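Teaching an arm to handle small household stuff: what I did with my project slot
Project report, Saimi Koskela
June 2025

What the project was supposed to be

My original proposal had the word "autonomous" in it five times, and my advisor circled every one of them. She was right to. I wanted a robot arm that could refill and put together the little things that sit around on shelves at home (air freshener refills, soap pumps, pill bottles, that kind of thing), and I figured I would spend a couple of weeks on data and the rest of the term on the fun part, the learning. The data ended up being the project. I'm fine with that now, mostly!

So this report is about collecting demonstrations. A person drives the arm through a task, the computer records what the wrist camera sees and what the joints and the gripper do, and later a policy gets trained to copy it. We call one recorded go at a task an episode. I worked in the shared lab at Testdale, on the bench arm we all sign up for, using the group's recording software, Dagdag. Dagdag was written by students before me and has a few opinions of its own, which I'll get to.

The set I built is called Hultitance. The name comes from a typo in my first folder and by the time I noticed, every script pointed at it.

Picking the tasks

I started with 14 tasks on a list and kept 12. The two I dropped were both about tearing things open (a paper sachet and a foil seal), and with our gripper they were miserable to drive and even more miserable to reset. Every episode used up an object, and I was buying the objects.

What stayed on the list was small parts on a table: pick up a part, move it, stand it up, set it on something, take it off again. I wanted parts with awkward shapes on purpose. Cubes are lovely to grab, but my kitchen doesn't have any cubes in it. I went through my own cabinets and my roommate's and came back with a box of caps, collars, nozzles and little bottles, and that box became the object set. Some of it is pretty grubby. I left it that way, as I didn't want the model to only ever see things fresh out of the package.

I wrote a one-line instruction for each task and made myself stick to the exact wording. Early on I had "grab the cap," "pick up the cap" and "take the white cap" all meaning the same thing, depending on how tired I was. If you want variety in your wording that's great, but do it deliberately in a separate pass. Mine was just sloppy, and I had to go back and fix it by hand.

Driving the arm

We drive with a small leader arm that you hold, and the big arm follows it. It feels natural for the first ten minutes and then you realize how much you normally rely on your fingertips. There's no touch feedback at all on ours. You squeeze, and you find out from watching whether you squeezed enough.

My first episodes were bad in a very particular way: I kept stopping. I would swoop in, freeze above the object, think about it, nudge left, think about it, nudge right. A policy trained on that learned to freeze too. It would get over the object and just hang there, and a couple of times I honestly thought the software had crashed. Dagdag doesn't trim pauses by itself, so all of my thinking was in the data.

What helped was practicing each task without recording until I was bored with it, and only then pressing the button. My advisor also told me to narrate out loud, which made me feel silly but really did keep me moving – "coming down, open, a bit forward, close." I got a lot smoother.

The part that took the most care was the moment right before the fingers close. On a small part there isn't much room to be wrong. If one finger gets there first it pushes the part along the table, and the grasp you end up with is off center. So I settled on a habit: come in with the fingers open on both sides, get the part in the middle, and only then squeeze. I also put other objects nearby on purpose, so the model would have to deal with a finger partly hiding something it might care about. 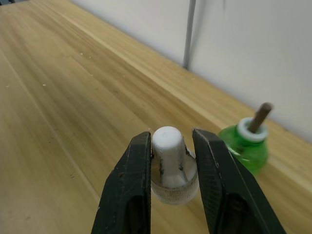
What the wrist camera sees (and doesn't)

I used the wrist view as the main input, which is a trade. Up close it's wonderful. You get the shape of the part and the gap on each side of it, and that's pretty much everything you need to decide whether to close. You can even see the ribbing on a collar. But the fingers are always in the way of something, and with the little cap-and-collar parts the rim tends to disappear behind the pads exactly when you want to know where it is.

Pale parts gave me a different headache. A frosted collar on light wood doesn't have a strong outline, and some of my early episodes were overexposed enough that the edge was basically gone. I locked the exposure in May and re-recorded the worst ones. I should have locked it on day one. Auto exposure looks harmless while you're driving, and then you scroll through the frames and the table is changing brightness every time the arm moves.

See-through stuff was better than I expected, at least when it had some color to it. My green bottle was easy for me to find in every frame and I used it as a landmark while driving more than I probably should have. That worried me later. If I always find the cap by looking for the bottle, maybe the model does too. I added episodes with the bottle on the other side and episodes without it, and I wish I had planned for those from the start and not squeezed them into the last stretch.

Resetting between episodes

Nobody in my study group believed me that resets take longer than the recording, so I'm putting it in writing. Picking up a cap takes seconds. Putting everything back somewhere new, in a way that isn't secretly the same place as before, takes a lot more attention.

At first I placed things by feel, and when I plotted the start positions they made a tight little cluster right where my hand naturally lands. I switched to a sheet of random positions printed from a script, and for each episode I read off the next one and put the part there. It was dull, but the clusters went away. I also turned the parts as I placed them and moved some close to the far side of the table, where the arm has to reach and the wall shows up in the background.

One rule I'd recommend to anybody: do not tidy while you reset. I like a clean table and I kept brushing off the specks between episodes, and then the policy was only ever going to see a clean table. So I quit brushing.

Sorting the good from the bad

I reviewed every episode the day after I recorded it, never the same day. Same-day me was way too forgiving. I gave each one a simple tag in Dagdag: keep, fix the label, or throw out. Dagdag wants a tag before it will close the review window and it doesn't autosave, so if it goes down halfway through you start that session over. I lost an afternoon to this – please save by hand if you take over after me.

The usual reasons for throwing one out were a long pause, a part knocked over before the task began, or the instruction not matching what I did. I kept the clumsy ones where I missed and then recovered. I went back and forth on this with my advisor, and her argument was that a model that has only seen perfect grasps has no clue what to do after a bad one. After I put the recoveries back in, the policy did start trying again after a miss, where before it had carried on through the rest of the motion holding nothing. That's my impression from watching it on our bench, and I didn't set up a proper comparison, so take it as that.

For the final pick-up task I ended with 94 kept episodes. It's a small set! Enough to get the arm reaching for the right part most of the time I watched, and not enough for me to make any claims beyond our own table.

Sharing it with Taltalora

Taltalora is the student group down the hall that works on speech commands for the same arm, and they asked to use Hultitance for their own model. Handing it over was the best test my documentation got. They came back with a long list of questions within a day: which direction is positive on the gripper value, what units, what does "stand up" mean for a part that has no obvious top. All of it was in my head and none of it was in the readme. I wrote it all down, renamed two fields that had terrible names, and added a short clip for each task.

They also found a batch where the gripper signal was shifted against the camera, so the fingers closed on video a little before the log said so. I had trained on that batch without noticing. I've since added a check that lines up the two signals and complains if they drift.

If I had another term

I'd get a second person driving. Everything in Hultitance is me, with my habits, always coming in from slightly to the right. I'd also add a fixed camera off to one side for the moments when the fingers cover the part, and I'd record on at least one other table, preferably a dark one.

I'd like to go back to the two tearing tasks as well, with a different set of finger pads. The ones we have grip hard plastic well thanks to the texture, but thin paper just slides or crumples.

The episodes, the position sheets and the readme are on the group drive in the Hultitance folder. The box of parts is on the shelf over the bench with my name on it, and whoever gets the next slot is welcome to it. Please put the caps back in the bag when you're done, they roll.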